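Notes on Sitting Practice, December

December 1, 2024

The Sunday group has moved from breath counting to noting. Ilse Mulder leads it, and her instructions are short: when a thought comes up, label it "planning," "hearing" or "itching," then return to the breath. A sitting is 60 minutes with no bell in the middle.

My log for the past year has 327 entries. I record start time, length, and the label that came up most. "Planning" leads by a wide margin. Anger shows up less often than I expected and lasts longer when it does.
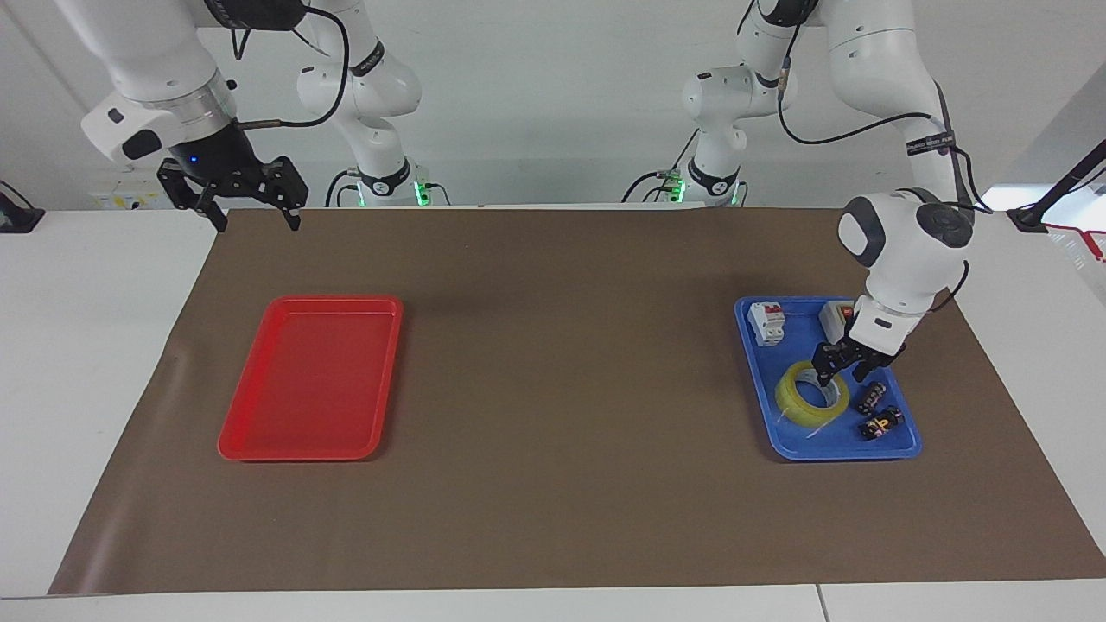

Two white arms over a brown mat.

Teófilo Quispe asked whether labeling anger is a way of pushing it off. Ilse's answer was that the label should take less time than the thing it names. If it becomes a sentence, drop it. I tested this over 14 sittings. One-word labels left the feeling in the body, mostly the jaw. Longer labels started an argument with whoever I was angry at.

Next I plan to drop the log for a month and keep only the timer. The reading for the group is the chapter on feeling tone, up to page 200.

Filed under: practice, noting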